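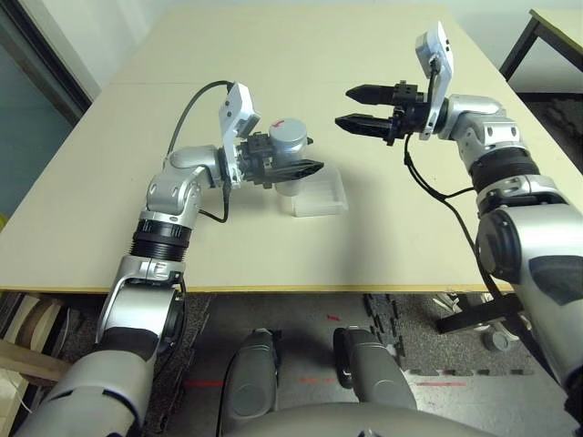
Cup in the left gripper, right gripper open, tray on the table.

Droster Fingertips, tapered pair, black
Sold by the pair. Fits the Joly parallel gripper. Screws included.

Hi, Casimiro Herrero here. I make these in small batches and I use them every day, so I'm going to tell you about the time they let go of a cup before I tell you how great they are (they are pretty great!). If you bought a pair in March, please read all the way down.

What went wrong

We run a handover job on our own two-arm setup: the left arm brings the cup over the tray, the right arm comes in and takes it, and the left one lets go. Easy stuff, we'd been running it for weeks. On run 443 the left gripper reported a good grip, the arm lifted, and the cup slid straight down between the fingers and bounced off the table. No alarm, no stop. The controller went right on to the handover with nothing to hand over, and the right arm closed on air. I hit the stop button with my whole palm, which I hadn't done in a long time.

My first guess was the force setting, so I spent a very long afternoon bumping it up and down. Wrong guess. The finger screws had backed out a hair, just enough for one finger to tilt under load, and the flat faces near the tips weren't meeting squarely anymore. The gripper only looks at how far the fingers have closed, and a tilted finger closes to very nearly the right number. So it says "got it" when it's barely hanging on by an edge.

The part I worry about is people's hands. A dropped cup is just a noise, but an arm that thinks it's holding something will keep moving, and it's so tempting to reach in and grab whatever fell. Please hit stop first. Every time!

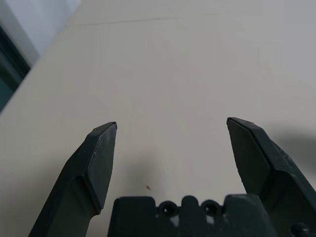 Nam-gil Ra wrote in to say the same thing had happened on a Sumine arm after 600 cycles, and that retightening the screws fixed it for a day and then it came right back. Could I please stop telling customers to "just snug them up"?

Fair point, and I've stopped. Snugging them up works until it doesn't. The old screws shipped dry, and the fix is the new set with the locking patch already on the threads. I've had those on both of our grippers ever since and haven't had a finger tilt again, though I still check them each morning before the arms get power.

How to check yours

Open the gripper all the way and stop the arm. Lock out the power. Now take hold of one finger near the tip and wiggle it sideways, then do the other. There should be no play at all. If you feel even a tiny click, take the pair off and don't run it until the new screws are in. Scratches and scuffs on the outside are fine, mine are covered in them. A chip on the flat inner face is a different matter, so send me a photo and I'll sort you out.
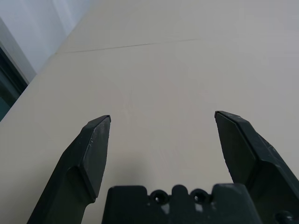 Fingers fully open, the position for the wiggle test.

What's in the bag now

One pair of fingers, 6 screws with locking patch (that includes spares), and a printed card with the check on it. The warranty is 12 months and it covers loose fingers, whatever screws you have. Bought yours in March? Send me your order number and the new screws go out free from the Lerance shop. No need to send the old ones back, just please don't reuse them.

Page updated 24 April 2020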